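3.2 The bedroom shelf as a storage place

The second part of our study in Skitercombe concerns small bedrooms in which one piece of open furniture must hold things of very different kinds. In the Drundley part of the survey we found that people with a separate kitchen still keep fruit, bowls and small bottles near the bed. We wanted to understand how such objects are divided between the top of a shelf and the compartments under it, and which compartments remain free.

The room discussed in this section has a white shelving unit with open square compartments. It has no doors, so everything placed in it can be reached from the front. The floor has a light brown wood look, and a white perforated panel stands on it close to the unit.

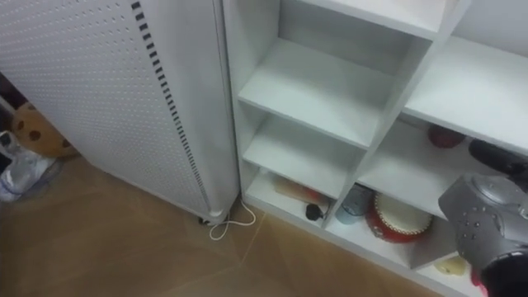

Page last changed: March 4, 2026

Empty compartments were common in our material. Of the 671 compartments recorded in the survey, 70 held nothing during the whole recording period. We had expected these to be mainly the lowest ones, where a person must bend. The results did not confirm this fully. Some residents left an upper compartment free on purpose and told us that they needed "a place for the hand", meaning a surface where something can be put down for a short time while other things are moved.

We therefore make a difference between three states of a compartment: in use, resting and blocked. A resting compartment is empty but can be reached without moving anything. A blocked compartment may be empty too, but a chair, a bag or an appliance stands in front of it. Cables on the floor were noted separately, as they do not close a compartment but can make people stand further away from it.

3.3 Top surface and compartments

The top surface is the part of the unit which changes most often. In our diary data it was mentioned 2543 times, more than all the compartments together. Residents described it as the place for things which should be seen, and fruit was the most frequent answer. Bowls were treated differently. Many residents put the bowl inside a compartment and left the fruit outside it, even when the bowl was large enough.
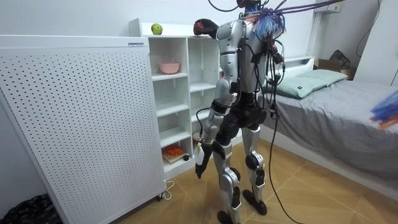
Figure 2. Shelving unit with a green apple on the top surface and a pink bowl in a compartment below.

We asked the residents why the fruit and the bowl were kept apart. The most usual explanation was that a bowl takes too much depth on the top and hides what is behind it. A second explanation was habit: the bowl belongs to a certain compartment, and the fruit is put down wherever there is space when one comes home from the shop. We cannot decide from the diaries which explanation is stronger.

The position along the top also seems to matter. Single objects were often reported near one end, and further objects were then added towards the other end. With two objects, a space was usually left between them. In this room the green apple lies to the left and a round yellow object farther to the right, while the pink bowl is in the upper left compartment.
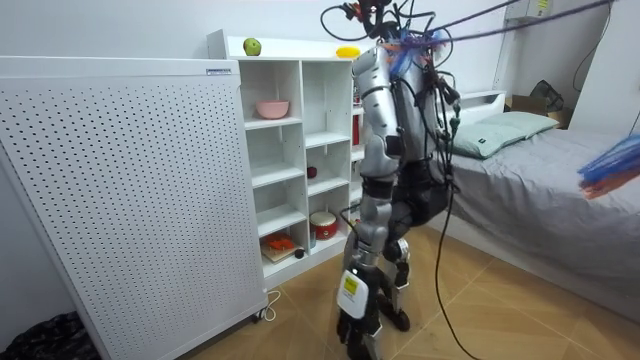

3.4 Spacing of the fruit

For every top surface we noted the order of the objects and whether the gaps between them were equal. Equal gaps were rare. The present unit has a side panel at the left end and a raised back panel, so the top is similar to a shallow tray. Such edges are useful for round objects, but the front remains open. The dark red apple lies close to this front edge, with a wide gap to the green apple and a shorter one to the yellow fruit. Following the coding rules of the Pacheco guide, we coded this as a loose row.

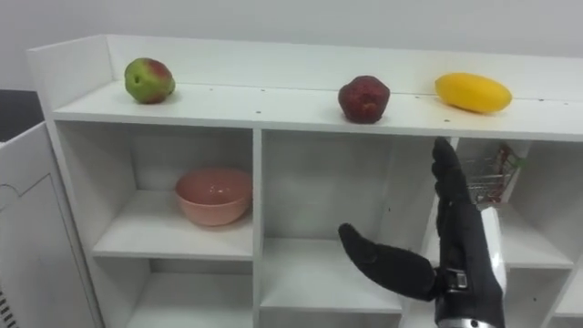
Should fruit on an open shelf be counted as stored or as displayed?

We count it as stored if the resident takes from it during the week, and as displayed if it stays untouched for the same time. Where the diary gave no information, we left the field open and did not include the object in the Tako index.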